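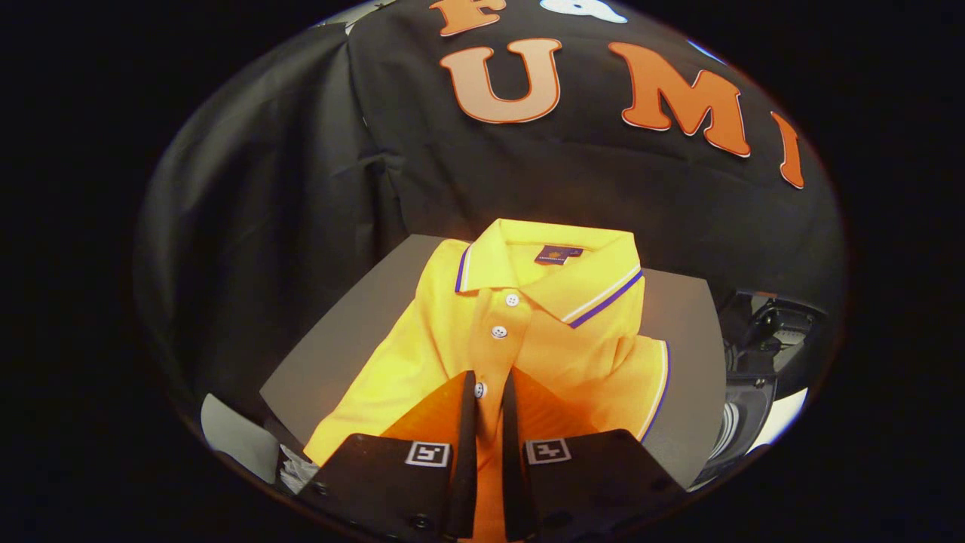
"Ask me about socks," says Luana Sales, before I've even got my coat off. "Everyone wants to talk about shirts, but socks are where it all goes wrong!"

Sales has spent eleven years thinking about laundry, first on the shop floor at Seixas, a workwear hire firm, and now at Brurko, a small outfit in Fenderdale trying to work out which of those jobs a machine could sensibly take on. I had come with one question, the one my sister asks every time she sees a pile of ironing: can a robot do this yet?

"A bit of it," she says. "If you hand it a polo shirt that's already flat, the right way up, buttons done, then yes, I'd trust it to fold that. I'd go and make a tea while it did. If you tip out a basket and walk away, no. Finding the shirt in the heap is the hard part, and people do it without thinking."

She likes polo shirts as a test, it has to be said, far more than I'd have thought possible. A T-shirt is too easy, she tells me, and a proper dress shirt is still too cruel. A polo has a collar that wants to stand up on its own, and a placket that pulls the front out of line if you grab it in the wrong spot. Stripes along the collar and sleeves are handy too, as any crookedness shows straight away (she can't walk past a shop display now without checking).

In February her team ran 491 folds on garments borrowed from a school uniform shop in Stotlow. The shop's manager judged each one as though it were going out on the shelf, and passed 358.

"I was thrilled," Sales says. "She wasn't! She said if a Saturday lad got that many wrong she'd have a word with him. But two years before, we'd have been pleased with ten in a row."

What about speed? Her average was 75 seconds a shirt, and she folds one in front of me in what feels like three, talking the whole time. "Look, I didn't even watch my hands. I felt the collar slip and fixed it. That's what we're chasing, that little correction in the middle."

The wider list of chores is mixed. Wiping a clear worktop, she says, is coming along nicely. Loading a dishwasher is good fun to watch and hard on the crockery. Putting stock on shelves works well with boxes and badly with anything in a bag. Duvet covers she won't discuss.

I ask whether the people she used to work with at Seixas worry about all this. Some do, she says, and she goes back to see them often. "But ask them which bit they'd give away and they all say the same thing, turning sleeves the right way out. They did it all day long. I'd love to give them a machine for that one job."

And the socks? "They're small, they stretch, they're nearly all black, and each one has a partner somewhere else in the pile. I've got 163 in a box upstairs. Do you want to see them?"

I did, and we were up there for most of an hour.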